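Left arm dropped mid-task, shoulder joint keeps faulting under load

braldale_bench
Posted Jun 15, 2024

Two-arm tabletop cell, white plastic links, black servos, one controller board per arm on the front rail. Leader/follower setup, and I run it in our workshop unit in Brorthorpe.
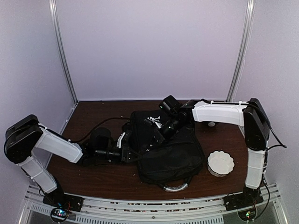 The fault is on the left arm. It runs fine for a while, then the shoulder servo drops torque and the whole arm falls onto the table. No warning I can see beforehand. The log just says overload on joint 2, then the joint goes dead until I power cycle that arm. The right arm has never done it.

Task is bag handling. Both grippers take hold of the fabric, one holds and the other works the zipper. It has faulted 17 times now, nearly always with the left arm reached out toward the middle and pulling. On the last one it came down on my knuckles while I was moving a part out of the way. Bruise, no cut, but it got my attention.

What I've tried so far:

Swapped the left power supply with the right. Fault stayed on the left.
Reseated every connector on the left chain.
Lowered the speed to half. It faults less often but still faults.
Re-ran the homing routine.

I have a spare servo coming but I'd like to know if I'm about to cook that one too.

tunstall_tom
Why were your knuckles under a powered arm?

I'm not trying to be rude. The servo is a cheap fix. Sort out the other thing first.

braldale_bench
Fair question. I was resetting between runs. It takes a few seconds to straighten the bag and I didn't want to power down and home both arms every time. There's an e-stop on the wall of the unit but I wasn't going to reach it in time anyway.

gearlash
Overload on joint 2 with the arm stretched out is what you'd expect. The shoulder carries everything, and it gets worse the further out the wrist goes. Fabric makes it worse again, as the bag doesn't give way cleanly. It bunches up, the leader arm keeps commanding a position the follower can't reach, and the servo sits there pushing at full current until the protection trips.

Can you log present load or current on joint 2, and not only the fault code? Plot it over a run. If it climbs slowly and then trips, it's heat or a sustained stall. If it's flat and then spikes, look at wiring or a broken gear.

braldale_bench
I can log current. Will do a set tonight.

mk_rowan
I'd bet on the gears. We had one with a chipped tooth in the shoulder and it did exactly this. With the power off, move the joint by hand through its whole range, slowly. You'll feel a notch at one spot.

gearlash
A chipped tooth would fault at the same angle each time, whatever the load. He says it's when it's pulling.

mk_rowan
He says it's nearly always when the arm is reached out. That IS roughly the same angle each time. Doing the check costs nothing.

Fionnuala Buckley
I maintain a few of these for a training shop in Tunstall and have changed plenty of shoulder servos.

Check the overload settings on both arms before you take anything apart. There's a protection threshold and a time limit stored in each servo, and if one was ever replaced or reset it may be on different values from its neighbor. People compare power supplies and cables and never compare the registers. Dump both joint 2 servos to a text file and diff them.

Also, cutting torque on overload is what the protection is meant to do. It saves the motor. It does nothing for whatever is under the arm. You have to plan for the arm falling, every time.

braldale_bench
Current log first. I did 40 runs with the left arm. Two faults. Both times the current on joint 2 climbed over several seconds while the zipper was jammed, sat at the top, then tripped. No sudden spike. Servo temperature was up as well but under its limit.

Moved the joint by hand with power off. No notch. A bit more play than the right one, maybe.

Haven't done the register dump yet.

gearlash
So a sustained stall. There you go.

mk_rowan
OK, I'll give you that one. The extra play is still worth a look, though.

tunstall_tom
Is the answer going to be "raise the limit"? I can see this thread heading there. Don't. The limit tripping is the only thing that stopped it from pulling harder.

pallet_nine
Depends where the limit is now. If the left one is set way below the right, then matching them is just putting it back where it belongs. I wouldn't call that defeating a safety feature.

tunstall_tom
It isn't a safety feature in the first place, per Fionnuala's post. My point is he'll match them, the faults will stop, and he'll go straight back to putting his hands in there.

braldale_bench
Register dump done. Fionnuala had it. The two joint 2 servos don't match. Overload time on the left is much shorter than on the right, and the torque threshold is lower too. Everything else is the same apart from the position offset, which reads 1,726 on the left, but I assume that's just calibration.

I bought the left arm used, from someone who had it on a project called Cameo, and he said one servo had been replaced in December. I'd forgotten that until I saw the numbers.

Fionnuala Buckley
Offset is calibration, leave it alone.

Copy the threshold and time from the right servo, provided those are the maker's defaults. Check them against the manual. Don't assume the right arm is correct just because it doesn't fault. It could be set too high and quietly wearing itself out.

Then deal with the stall, or you'll still get trips, only fewer of them. Put a check in your control loop: if the gap between commanded and present position on joint 2 stays large for more than a moment, stop following the leader and hold. The operator sees it stop, backs off, tries the zipper again.

gearlash
Seconding the position gap check. It's a few lines of code. I'd do it on the elbow too.

braldale_bench
Right servo is on the defaults per the manual. Left now matches. Position gap check is in for joints 2 and 3 on both arms.

For the hands problem I've put a foot switch in line with the motor power on both arms. Procedure now is to park both arms folded back by their bases, foot off, power drops, then reach in. Homing afterward takes less time than I'd been telling myself.

pallet_nine
What happens if you take your foot off while they're stretched out?

braldale_bench
They fall. I tried it with the table cleared. The left gripper hits the wood pretty hard. I'm looking at a pad for the middle, and maybe a light spring on the shoulders to take some of the weight.

mk_rowan
Springs help a lot. Measure the current at rest before and after so you know you've got the right ones. Too strong and the arm wants to fly up when power drops, and then you've got the same problem in the other direction.

tunstall_tom
Foot switch is good. Put a label on it for anyone else who uses the unit.

braldale_bench
Label's on. I'll post the current numbers once I've got springs on both arms. Keeping the spare servo in the drawer for now.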